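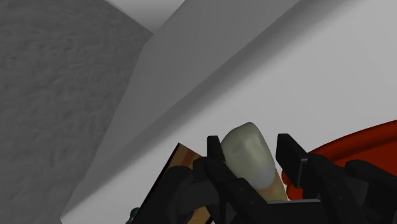
Fingers on both sides of the pale lumpy object, wrist view in the simulator.

Setting up your first simulated grasp (Lekstead Robotics Club, week 3)

Welcome back! If you got through week 2 you already have the simulator running and the arm moving when you hit the arrow keys. Now we get to the fun part, which is going after an object with the gripper. I've been looking forward to this one since October.

You need:
A club laptop with Plesta installed
The Revness starter folder (copy it, don't work in the original)
Your team's settings file from last week

Step 1. Load the cluttered table
Open Plesta, choose Load World, and pick table_mixed. Yes, the cluttered one! We used to start everybody on a single cube, and then teams would get to the real task and find that their gripper ran into everything. With neighbors close by you learn to plan the approach from day one.

Step 2. Switch to the wrist view
Press W. You are now looking out past the fingers, so the gripper comes up from the bottom of the window. It feels odd for a few minutes. Objects behind the fingers get covered up, so flip back to the room view (press R) whenever you lose track of something.

Step 3. Pick your target
Start with the pale, egg-shaped one. It's lumpy and narrower at the top, and that makes it a much better teacher than a cube. Click on it and write down the position numbers from the side panel. Leave the red dish for later – wide round rims need a different kind of grasp, and we'll get to those in week 5.

Step 4. Open wide, then line up
Set the opening to its maximum before you move in. Bring the gripper toward the target slowly and stop when there is a finger on either side. Now look at the gaps. If one fingertip is right up against the object and you can still see a strip of table next to the other, you are off center. Nudge the wrist toward the finger that's touching, a tiny bit at a time, until the gaps match.

Don't skip this! If one finger gets there first it pushes the object sideways, and a rounded object is very happy to roll.

Step 5. Close gently
In your settings file, change close_speed to 5 and save. Press C to close and let go of the key as soon as both pads make contact. The contact lights in the side panel turn green one at a time, so watch for the second one.

Step 6. Lift and hold
Raise the arm and hold for 30 seconds. If the object slides down, lower it, reset the world, and grip a bit closer to the wide part of the body. The narrow tip is a terrible place to hold on to (try it once anyway, it's worth seeing).

Step 7. Log your run
Every attempt goes in the shared log, including the flops. Last year's teams logged 1,694 attempts between them and we're going for 4,000. Failed runs are great data, so please don't delete them.

If things go wrong
The gripper shakes when it closes: your close_speed didn't save. Reopen the file and check.
The object jumps away: the fingers started out inside it. Reset and back off before you close.
The lights never turn green: you probably clicked a different object in Step 3. Click the right one and try again.
Everything is super slow: turn shadows off under View. The world looks flatter but the physics stays the same.

Want more?
Try the same grasp with the wrist turned a quarter turn. Then try coming in from the other side of the table, where you have to steer around the angled box. Team Athumani has a neat script that tests a whole row of wrist angles by itself, and they've said anyone can borrow it. Godfrey Kaijage can show you where it lives on the club drive.

Bring your log to the next meeting and we'll put the best lifts up on the big screen – the worst ones too, if you're brave!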